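**Geltine** is a puzzle-adventure video game developed and published by the independent studio Skanora. The player guides a glassblower's apprentice through a flooded city where every door is locked by light, and beams have to be bent, split and colored to open the way forward. It is a single-player game, seen from a fixed overhead view.

## Gameplay

The city is divided into 8 districts, each with its own rule for how light behaves. In the Salt Quarter, beams fade after 12 tiles, so players must plan short routes and relay them through lamps. The Foundry lets beams pass through walls that have been heated, and this leads to some wonderfully tangled solutions! Mirrors are the main tool throughout. They can be carried, turned and stacked, and any left behind in a room stay exactly where the player put them — even many hours later.
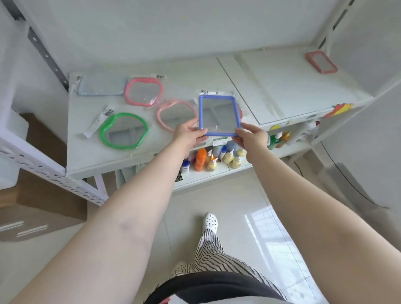 *Handheld mirror with a periwinkle-blue plastic frame.*

There is no combat and no timer. A hint bell rings softly when a beam is one move away from its target, and it can be switched off in the menu.

## Development

Lead designer Shalini Mathur built the first version as a paper game with string for the beams. The finished game contains 1,818 hand-drawn rooms, picked from 3,085 sketches, and a good number of the unused ones can be found as paintings in the museum district. The score, a lovely mix of glass harp and low strings, was written by the composing duo Vishwakarma.

## Release

Geltine was released for home computers on September 29, 2021. A free update the following February added a room editor, and players took to it with real joy. The fan site Wosport hosts a large archive of custom rooms, sorted by district and difficulty.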